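Robotics club: standing balance in the simulator, household task

Rekha Jaiswal
Our school club is preparing the Khumalo entry. The humanoid must stand with bent knees beside a dining table before it begins the task. In our runs it tips forward after roughly 3 seconds. Are teams permitted to change the knee settings?

Cleltton
Same problem in our class. We restarted and it went away.

Viorica Hoxha
Teams may change joint settings, provided that the change is entered in the project log. Please lower the knee stiffness to 205 and allow 600 steps for settling before the arms receive any command. Keep both feet flat on the floor and the hands together in front of the waist during that period. Once the stance holds, the walking test may be attempted. Logs are due by Saturday.

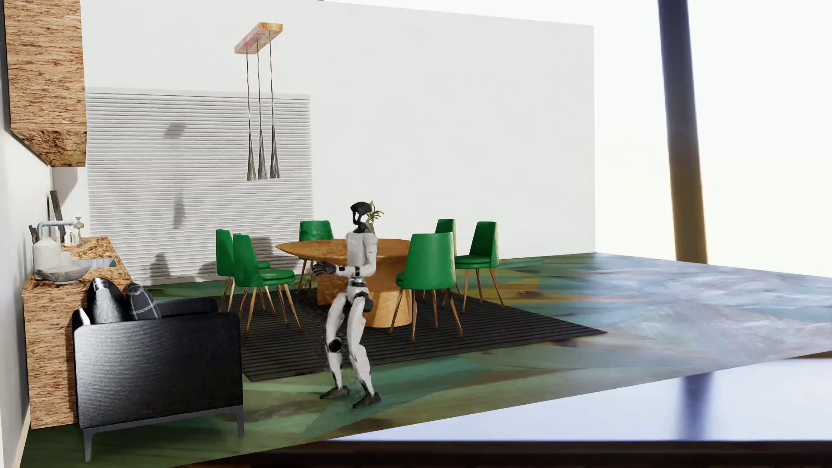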